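The Glove Is Also a Safety Part

I have worked with industrial machines for a long time, first with presses and later with robots, and I have written a good number of accident reports. Most of them are boring to read. A sensor was bridged, a door was open, a bolt was not tightened. The report I want to discuss here was not like this. It was short, it was correct in every sentence, and I believe it drew the wrong conclusion.

The accident happened on 5 May 2023 in the small hall at Gavov, where Jesitz was trying a new cell for handling returned drink cans. The cell had one Agbayani arm with a five-finger hand. The arm had to take a can from a tray, turn it and put it into a test slot. At the third tray of the morning the hand went past the can, pressed down on the edge of the slot and continued to press. The force limit did stop it, but the limit had been set for steel parts in an earlier project and it stopped late. The edge of the slot broke. A piece of it came over the low side of the guard and cut Yakubu Akande above the wrist. He needed stitches and was back the week after. I say this early so that the reader does not wait for something worse.

The report gave two causes: the force limit was too high and the guard was too low. Both were changed. The limit was reduced, the guard was raised, and the arm was allowed to run again at 80 per cent of its former speed. The file was closed in July.

I have nothing against these changes. If a guard is too low, one must raise it. My complaint is that the report answers the question why the arm could hurt a person, and it leaves alone the question why the arm wanted to be in the wrong place at all. In a conventional cell this second question is easy. Somebody typed a wrong number, and you can find the number. In this cell there was no such number to find. The movements had been learned from recordings of a human hand.

The recordings were made by Ka-ming Chu and two students. The person puts on a glove with a marker cube on the back of the hand, and carries the electronics on the forearm with the cables going down along the arm. Then he takes a can, turns it, puts it down, and takes the next. The cameras read the cube and calculate where the hand is. From these paths the arm learns. It is tiring work and it looks like nothing. A visitor walking past would think that a person is playing with rubbish.

Ka-ming did something which the report did not ask for. She went back to all 843 recordings and compared the angle of the cube with the back of the hand. In 77 of them the cube sat turned on the glove, by an angle which you would hardly notice if you stood beside the person. Fabric is soft, and a glove that is pulled off and put on again many times does not come back to exactly the same position. When the cube is turned a little, the calculated fingertips are moved a lot, as with a long pole held at one end. For the computer, the person in these recordings was reaching beyond the can, and did it calmly and repeatedly. So the arm learned that in some situations reaching beyond the can is correct.

I must be careful. She could not prove that these 77 recordings made the arm press on the slot that morning. Nobody can open a trained model and point to the bad recording inside it. But when she removed them and trained again, the deep reaching did not appear any more in the tests, and when she put them back it appeared again. In my old work with presses we would have called this enough.

What disturbs me most is the quality figure. The recordings passed through a program called Numis, which gives each session a score before it is accepted. The sessions with the turned cube had a score of 100. The program was not defective. It checks whether the cube is seen clearly and without gaps, and the cube was seen perfectly. It was a perfect measurement of a cube that no longer showed where the hand was. On the screen there was a green field with this number in it, and a young person at the end of a long afternoon will trust a green field. I would have trusted it too.

I have discussed the matter with several colleagues, and I hear mostly two objections.

The first is that learned behaviour can never be trusted, and therefore safety must be in the limits and the guards only. Whatever the arm has learned, the cage must hold. I agree with the second half. The cage must hold. But I do not know one factory where people are content to let a machine strike its cage every day. A guard is there for the rare day. If we accept that the ordinary movement may be anything, we use the last protection as if it were the first, and sooner or later somebody lowers the force limit, sees that the arm now stops too often, and raises it again on a busy morning. I have seen this with light curtains. I have seen it with two-hand buttons, where a man had fixed one of the two with a wooden wedge.

The second objection is about cost. Recording must be fast and cheap, they say, the glove is a research tool, and if we surround it with procedures we will get so few recordings that the arm learns nothing. This I take more seriously. A student who must fill in a form for each can will soon fill in the forms without looking. But the check that I want is small. There should be a fixed block on the table with the form of a flat hand in it. At the start of each session, and every time the glove has been taken off, the person lays the hand in the block and the software compares the cube with the known position. It takes less time than finding the right cable. If the comparison is bad, the session does not start. Ka-ming built such a block from an offcut, and it is now used at Gavov, though no rule requires it and it stands in no document. If she leaves, I think it will be in a drawer within a month.

This is my real point. In the safety file of the cell there are pages for the arm, for the hand, for the controller, the guard, the emergency stop and even for the lamp above the door. For the glove there is nothing. It was bought as office equipment. The tape which holds things to the sleeve has no part number. And still the path of a heavy arm near a human being was formed through this glove, more directly than through many of the parts that have their own page and their own yearly inspection.

I think the recording equipment should be listed in the file like any other part that decides how the machine moves. It should have a state which is known to be good, a simple test for this state, and a date when the test was done last. The recordings themselves should carry the result of that test, so that if something is found later one can take out the bad ones in an hour. Ka-ming needed three weeks, partly in her evenings.

I would also like to see a different use of the word "operator". In our documents the operator is the person who stands at the cell when it runs. On that morning this was Yakubu, and the report spends half a page on whether he stood too near to the guard (he did not). The persons who made the recordings do not appear in the report with any function. I do not say this to put blame on them, they did exactly what they had been shown. But if a person's hand is copied into a machine, this person should have the training and also the rights of somebody who does safety work. That includes the right to say after lunch that the glove does not sit well and that the last sessions should be thrown away, without being asked who will pay for it.

When I was at Gavov the last time, Yakubu showed me the new guard. It is a good guard. He told me that he still stands one step further back than the line on the floor — he said it without any drama, as one speaks about the weather. Afterwards we went to the other end of the hall, where the recording was going on again.
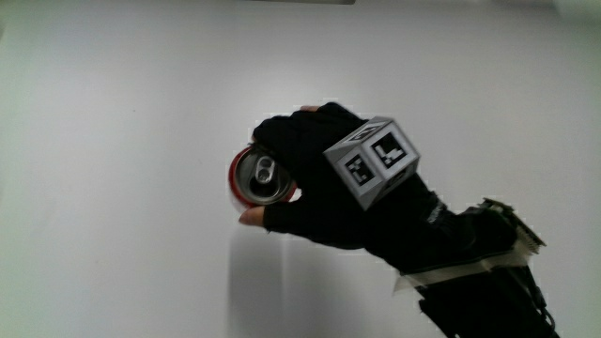
I asked which page of the file covers this end of the hall. The answer was that there is none yet, and that one could be added at the next revision. I have sent a draft of such a page to Jesitz. It has the block test, the date field and a line for the name of the person wearing the glove. I am waiting for their comments.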